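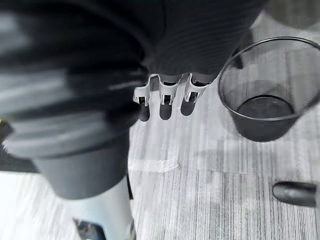 Equipment Review: Jorlow Two-Arm Service Unit

Thursday, September 24, 2026
By Junaid Hashmi, Workplace Services

This review covers the first period of use of the Jorlow service unit at the Lelterside office of Soomro. It is intended for managers at other sites who are considering a similar purchase, and for the reception and cleaning staff whose duties would be affected.

The unit was delivered in February and assigned to the visitor lounges and the two small meeting areas on the ground floor. Its approved tasks are limited to clearing bottles from tables, placing litter in the bins, and returning pens and markers to their holders. It does not handle glassware, open drinks or anything left in a bag or coat. Personal items are to be left where they are and reported to reception.

Setup

Installation required one working day. The supplier, Oltia, provided two technicians and a half-day class for staff. The class was clear, although the printed guide was not. Several steps refer to menu names that no longer appear on the control screen, and the section on charging is out of order. Staff at Lelterside have written a two-page sheet of their own, which is available on request.

Furniture did not need to be replaced. Armchairs placed close against the round tables leave little room for the arms to pass, and the unit will stop and wait if it judges the space too narrow. Chairs should be moved back slightly at the start of each shift.

Performance

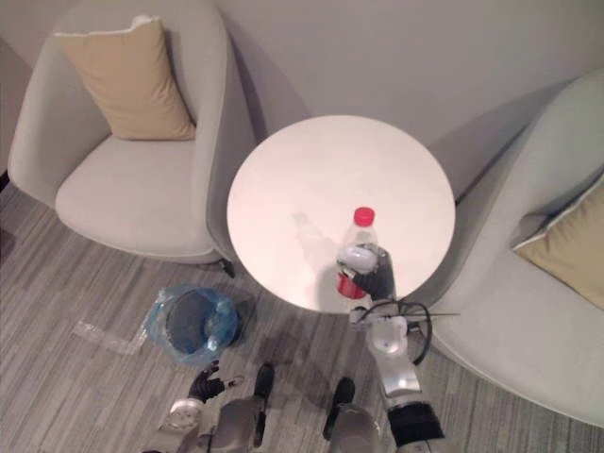
Bottles are the task the unit performs best. In a trial of 400 pickups, 29 required help from a member of staff. Most of these involved soft, nearly empty bottles that bent under the grip. Full bottles were handled without difficulty, though the unit has no means of knowing whether a visitor intends to come back for one. Lounge hosts now ask visitors before a table is cleared.

Results with small items were mixed. Markers lying flat were collected slowly, and thin plastic wrappers were often missed on the first attempt. The floor should still be checked by a person before the lounge is opened in the morning. Bin liners must also be changed by hand.

Speed is modest. A trained employee clears a lounge in a fraction of the time. The unit is useful mainly in the late afternoon, when reception is busy and the lounges would otherwise wait.

Effect on Staff

No positions were removed as a result of this purchase, and none are planned for removal. The cleaning team reports fewer interruptions during its main rounds. The reception team reports more of them, as alerts from the unit are sent to the front desk. Each alert must be answered within 60 seconds or the unit returns to its dock. This limit should be adjustable, and a request has been made to Oltia.

Job descriptions for two lounge hosts have been revised to include supervision of the unit. Both employees asked that the added duty be reflected in their pay grade, and this was approved. Sites considering the unit should settle this question before delivery. At Lelterside it was settled afterward, and the delay caused some ill feeling.

Recommendation

The unit is recommended for sites with several lounges on one floor and a staffed reception desk. It is not recommended for smaller offices. The rating given is three out of five. A second review will be issued when the revised alert settings have been tested.

This site uses cookies to remember your preferences. By continuing to browse, you agree to their use.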